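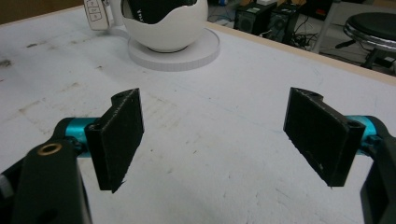

Computer speakers

Computer speakers, also called desktop speakers or (in my house) "the boxes," are small loudspeakers made to be plugged into a computer. They usually come as a pair, left and right, and most of them are black. I've been writing entries for the Listham Home Sound Wiki for a while now and this is the one I get the most mail about, so I've made it longer this time!

How they work

Nearly all computer speakers are active, meaning the amplifier is built in. In the usual arrangement one box holds the amp, the volume knob and the power lead, and the other one just gets its signal through a thin cable from the first. Each box has at least one driver, the round part that moves, and it often sits behind a cloth or metal grille. Cheaper sets use a single driver for everything. Nicer ones add a tweeter for the high notes, and you do hear it on cymbals and on the letter S.

Connections

The classic plug is the 3.5 mm stereo jack, usually green on older sets. USB and Bluetooth came later. My own pair, a Veleo 84, has the jack and nothing else, and I've never missed the rest (my neighbor thinks I'm nuts). Count on a power cable, a signal cable and a link cable at the very least, which is how you end up with spaghetti. A hook-and-loop tie handles it, as long as you leave enough slack to move the boxes when you vacuum.

Placement

The textbook layout is a triangle, with you at one point and the speakers at the other two, tweeters level with your ears. In real rooms they get pushed together, or end up on the floor behind the table, and they still play. You do lose the stereo picture when they stand side by side, and a floor spot makes the bass thicker and the voices duller. Tilting them back a little helps with the voices. The flat top also becomes a shelf sooner or later, and small things left up there can buzz on low notes. I chased a rattle for nine days once and it was a bottle cap.

Models covered on this wiki

Veleo 84: two-piece set, jack input, knob on the right box.
Umix 200: adds Bluetooth and a headphone socket on the front.
Han 415: the big one, with a separate bass box that goes under the desk.

Care

Dust the grilles with a dry paintbrush. Skip the spray cleaner, please! If one side goes quiet, swap the cables over before you blame the speaker.

See also: Headphones, Power strips, Cable ties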